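Convocatorias › Talleres y oficios

Se busca gente paciente para marcar cuadrículas a lápiz
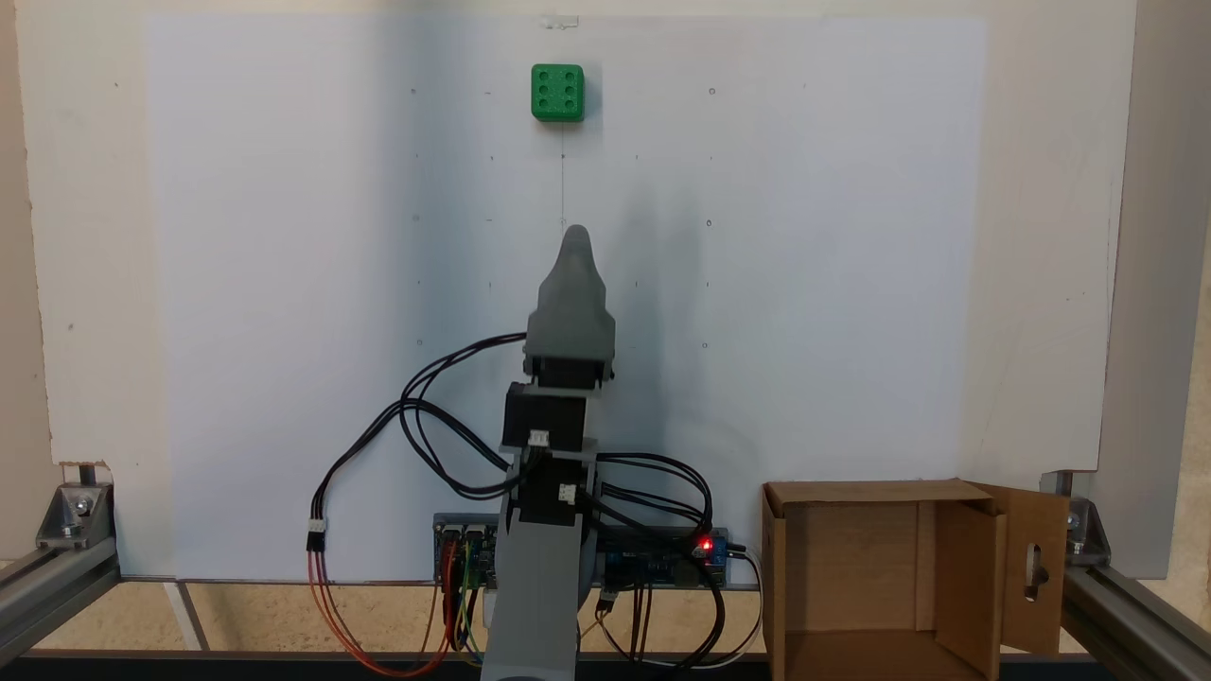
Conviene decirlo pronto: este no es un trabajo creativo, por mucho que la convocatoria anterior lo vendiera así. En Zosa preparamos hojas de papel blanco con puntos y rayitas a lápiz, en filas y columnas, las sujetamos a un tablero vertical y ponemos contra ellas objetos pequeños, como un cubo verde vivo con agujeros a modo de dado. Alguien tiene que trazar esas hojas, y alguien tiene que repasarlas después. Para eso buscamos a 2 personas.

La versión larga del anuncio, que circuló en mayo, hablaba de «experiencia inmersiva» y de «comunidad de aprendizaje». Consolación Ambrosio, que coordina el taller, la mandó retirar. Yo habría hecho lo mismo. Quien venga pasará la tarde con una regla y una goma, y al cabo de una hora verá puntos donde no los hay.

Qué se hace

Cada hoja se traza entera a mano. Primero la línea vertical, fina, desde el centro del borde superior; luego los puntos y las marcas. Los trazos deben quedar tenues. Si se aprieta el lápiz, el papel se marca y la hoja se repite, aunque el error esté en la última fila. Una vez montada, se comprueba de nuevo sobre el tablero. Hay quien dice que esa segunda revisión sobra —yo lo dije durante meses— y luego se encuentra con una columna entera torcida.

El encargo completo son 60 hojas. En la primera reunión alguien propuso llegar a 300 con la misma gente y el mismo plazo. No nos lo creímos entonces y tampoco ahora, así que no figura en el acuerdo.

Qué pedimos

Buen pulso, vista descansada y disposición a repetir lo ya hecho. No hace falta título. Tampoco impresiona demasiado: hemos tenido delineantes que se aburrían y un encuadernador que lo hacía de maravilla. Los cursos de Wimeteo no puntúan, por si alguien pensaba pagar uno.

Condiciones

Más de 20 horas al mes, por las tardes, a partir de las cuatro. Se paga por horas, también las hojas que haya que repetir. El material lo pone el taller. No prometemos continuidad ni «posibilidades de crecimiento», expresión que todavía no he visto traducida a un contrato.

Cómo presentarse

Una carta breve, sin currículum de cuatro páginas, y una hoja trazada a mano por quien la envía. Dirigidla a Funmilayo Ekwueme, en la recepción de Zosa. Las hojas impresas se notan enseguida y no se contestan. La prueba se devuelve a quien la pida.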